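Renik Opens Killside Collection Site for Two-Arm Kitchen Demonstrations

Jul 23, 2025

KILLSIDE – Renik, a developer of training data for robot learning, has put its Killside collection site into regular operation. The site records demonstrations of two-arm household tasks, starting with food handling and small appliances. Its first release, the Dijkstra set, will contain 3,000 demonstrations and is scheduled for delivery to partner laboratories in November.

Each demonstration is one complete attempt at one task, performed through the arms by a trained operator. The recording contains head and wrist camera video, joint positions for both arms, gripper opening, and a written instruction in everyday language. Streams are aligned to a common clock at the time of capture. Recordings with a dropped stream or a clock fault are removed before review and are not repaired.

Of the planned total, 2,000 demonstrations cover tasks in which both arms have to act on the same appliance or container. The remainder are single-arm tasks recorded on the same stations with the idle arm powered and holding position. Renik includes the second group so that a policy trained on the set also learns when an arm should stay where it is.

"Two-arm data is slow to produce, and a lot of what exists was collected with blocks and bins," said Liesbeth Van Beek, head of data operations at Renik. "Our partners asked for objects with lids, handles, cords and shiny surfaces. We have set up the stations accordingly, and we accept that the hourly yield is lower." 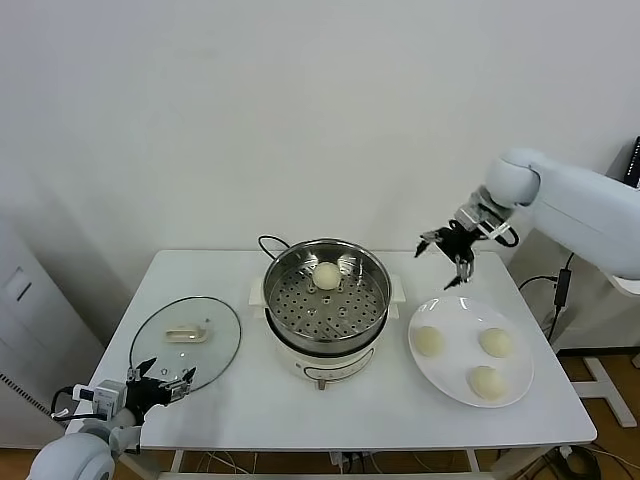
The steamer family is the largest task group in the Dijkstra set. It covers placing buns in the basket, taking them out to a plate, and fitting or removing the lid. Start states are varied on purpose, and a typical partial state has three buns on the plate to the right of the cooker, one still on the perforated tray, and the glass lid lying flat on the left. The instruction attached to a state of this kind may ask for the last bun to be moved to the plate, for the plated buns to be returned to the basket, or for the lid to be put on with the basket as it is. A model therefore cannot infer the task from the layout alone and has to use the instruction. The inner wall of the basket is reflective steel, and the lid is clear, so both are difficult for methods that depend on depth estimates. Renik has not applied any coating or marker to either part.

Steamed buns were selected after trials with several foods. They deform under light pressure and keep a visible mark if gripped too hard, which gives reviewers a direct check on grip force. Buns are replaced on a fixed schedule and after any attempt that leaves a dent or tear. All steamer tasks in the first release are recorded with the cooker switched off. Tasks involving heat, steam or liquid water are outside the scope of the set.

Operators complete a qualification period before their recordings are counted. During this period they repeat a reference task until their completion time and grip force fall within set limits. They then move to the full task list, which is drawn in random order at the start of each session. Start positions for movable objects are also drawn at random within a marked region, and the operator's view during setup includes an overlay of the target layout. The overlay is not present in the recorded video.

Failed attempts are kept. An attempt in which a bun is dropped, a lid is misplaced or a gripper touches the basket rim is labeled with the type of failure and the time at which it occurred. Attempts that include a recovery, such as a second grasp after a slip, carry a separate label. Partners may include or exclude any of these categories when loading the data.

"We had a long discussion about whether to ship failures at all," said Heather Treloar, who leads annotation at Renik. "The early reviewers wanted a clean set. The modeling side wanted the slips, with exact times. We settled on shipping everything that passes the technical checks and labeling it properly, and that has roughly doubled the work per recording on our side."

Two reviewers label every recording independently. Where they disagree on the outcome or on a failure time, the recording goes to a third. A held-out portion of 300 demonstrations has been reserved for evaluation and will not be distributed with the training data. It uses the same task families but includes object placements outside the training region – in particular, plates set closer to the cooker and lids placed upside down.

The recording software, called Jimurberg, was written in-house. It handles clock alignment, session planning and the first round of technical checks, and writes each demonstration to a single file with an open layout. A reader library and a conversion script will be supplied with the release. Renik does not plan to offer Jimurberg as a separate product at this time.

Partner laboratories will receive the set under a research license. The license permits training and publication of results, and permits release of model weights with attribution. It does not permit redistribution of the raw video. Terms for commercial use are handled case by case.

Work on a second task group at Killside has begun and covers drawers, jars and folded cloth. No release date has been set for that group. The station layout and camera mounting will stay the same as for the Dijkstra set so that the two can be combined without recalibration.

About Renik
Renik collects, labels and distributes demonstration data for robot learning. The company operates its collection site at Killside and supplies research laboratories and equipment makers.

Requests for the Dijkstra data sheet, including the full task list and sensor specifications, should be addressed to the data operations office at Renik, Killside. Media inquiries: Liesbeth Van Beek, head of data operations.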